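We use cookies to remember your settings and to see which pages people read. By staying on this site you accept this. Manage cookies

FOR RELEASE IN OCTOBER

Vulent Will Stop Running Star Workout Stories It Cannot Check

New house rules cover movie star diets, "body transformation" features and paid routines. The first program put through them, Flavik, did not come out well.

PLANDSKA – Vulent, the movie and television news service, said today that it will no longer publish stories on how an actor lost weight, built muscle or "got in shape for the role" unless it can confirm the main claims with someone who was there and is not being paid to sell something. The change covers the website, the evening newsletter and the weekend audio show.

The move follows a review of 400 fitness and diet stories about screen actors that Vulent has run itself. The editors did not enjoy the reading. Two of those stories quoted a doctor or a dietitian. Most of the others rested on one interview, usually given in a hotel room during a press tour, with a publicist sitting a few feet away and a clock running.

"We printed that a man got a new chest from chicken, rice and a positive attitude," the Vulent editorial desk said in a note to readers. "We may have been right. We had no way of knowing, and we ran it anyway, with a headline telling you to try it."

Vulent does not claim that actors lie about their habits. Plenty of them work hard and go to bed early. The trouble is with what gets left out. A lead actor on a big production may have a trainer, a cook, a driver, months of paid time and a camera crew that knows where to put the lights. A shirtless shot may be filmed after a day of drinking very little water. Some of that shows up in the interview and a lot of it doesn't, and the reader is left with a breakfast menu.
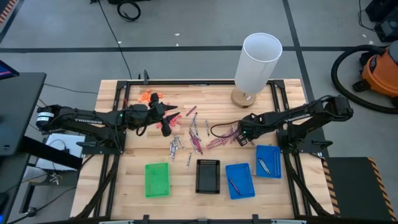

The breakfast menu is a good place to look closer. One meal that came up again and again in the review was a 400-calorie plate of egg whites and oats, credited to actors of very different heights, ages and jobs. In several cases the wording was nearly the same from one star to the next. Vulent traced some of the matching lines to press kits sent out by the companies behind the programs the actors were promoting. The kits arrived by email, and our writers, short of time, copied from them.

Those stories are still online. Each will carry a notice at the top saying that the claims were not checked. Vulent thought about taking them down and decided against it. Readers who acted on them should be able to find them again and see what they were worth.

What changes

Under the new rules, a story about an actor's routine has to say who supplied the information. If it came from a publicist, the story will say so in the first two paragraphs. If the actor has a deal with a gym, a supplement line, an app or a clothing label that is tied to the routine, that goes in the headline or directly beneath it. A hashtag at the bottom will not do.

Before and after pictures supplied by a studio or a sponsor will not be used. Neither will the phrase "secret," which in this line of work has meant nothing for years. Weight figures will be left out unless the actor brings them up for a reason that matters to the work, and even then an editor has to agree.

Extreme diets for roles get their own rule. Stories about actors starving themselves for a part have long been told as tales of courage, often in the weeks when awards ballots are out. Vulent will still report on them where they are news. It will ask the production who was in charge of the actor's health while it happened, and it will print the answer, including when the answer is that the production would prefer not to say.

The first test

The program that got the rules written is Flavik, a star-backed fitness plan sold by Sorensen, a company that makes training packages tied to action movies. Flavik costs $580 and promises to give ordinary customers "the same plan used on set." Vulent was offered an exclusive first look in return for a feature in the newsletter. It turned the feature down and asked some questions instead.

The first was whether the plan on sale is the plan that was used on set. Sorensen replied that it was "inspired by the on-set journey." Asked which parts had been changed, the company sent a link to its sales page. Asked whether the actor on the cover had followed the plan, it said the actor was "passionate about the brand." Vulent takes that to be a different statement.

The plan itself isn't alarming. It contains squats, push-ups, walking and advice to sleep more. A person who followed it would probably feel better after a while, as would a person who did those things without paying. There is a chapter on mindset that is mostly photographs. The meal section gives the egg whites and oats a new name.

Vulent has no opinion on whether adults should spend their money on this. It does have an opinion on whether a news service should help sell it while calling the result news. Sorensen has been sent a copy of this release and has been told that any reply will be published in full.

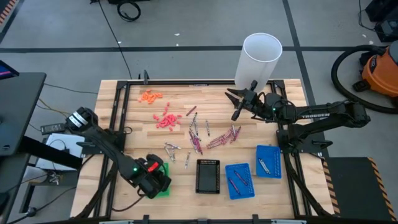

Will Vulent still interview actors about health?

Vulent will keep doing those interviews, provided the actor is free to talk about any part of the subject and no product is attached to the booking. An actor who wants to discuss quitting smoking, living with an injury, or getting through a night shoot without falling over is welcome. If there is a product attached, the interview may still go ahead, but it will be marked as a promotional interview at the top of the page.

The company is aware that other outlets have made promises like this before. Some kept them for a season. Workout stories are cheap to write and get read by a lot of people, and Vulent expects to lose some of those readers to sites that will go on printing whatever lands in the inbox. It may also lose access. Publicists tend to offer the big interview and the small, silly one as a pair, and saying no to the second can put an end to the first.

It would be fair to ask whether a news service that ran these stories for years should be trusted to police them now. The editorial desk has asked itself the same thing. For that reason the new rules have been posted in full on the Vulent site, in plain language, with an address for complaints. When a reader shows that a story broke the rules, the correction will go at the top of that story and in the next newsletter.

Writers will be given more time for each piece, and fewer pieces will be assigned. Freelance writers will be paid for a story that falls apart under checking at the same rate as one that runs. Under the old arrangement a writer who asked too many questions could end up with no story and no fee, and it is hard to think of a better way to get people to stop asking.

What the rules leave out

The rules do not cover casting news, reviews, box office reports or general coverage of an actor's life. They do not stop a critic from saying that a performance was physically impressive. They do not cover advertisements either, and Vulent wants to be open about that. The site carries ads for gyms and protein powder, and some of them feature the same faces. The ads are sold by a separate team and will go on running. The editorial desk argued for a limit and did not get one. Talks on that point will continue, and readers are free to draw their own conclusions in the meantime.

The rules also cannot fix the movies. Posters will still be retouched, and the lighting will still be kind to the lead. A studio that wants the public to believe in a routine has many ways of spreading the word that don't involve Vulent at all.

Advice for readers

Anyone reading a star routine, on Vulent or elsewhere, might start by looking for what is on sale. Then check the date against the release of the movie. If a claim involves cutting out a whole kind of food, skipping water or taking a pill, talk to a doctor before trying it, and bring the article along. Be careful with any plan that gives a number of pounds and a number of weeks but doesn't mention how the person was doing a year later.

The new rules take effect in October. The notices on older stories will be added in stages, starting with the ones that are still being read the most.

About Vulent

Vulent covers movies, television and the people who work in them. It is based in Plandska and publishes a daily website, an evening newsletter and a weekend audio show. Vulent has no financial interest in Sorensen or in Flavik. It did accept one free copy of the program for review, and that copy has been returned.

Press questions should be sent in writing to the Vulent editorial desk. Requests to see this release changed before publication will be published along with it.

Get the Vulent evening newsletter in your inbox. Enter your email address to sign up. You can unsubscribe at any time.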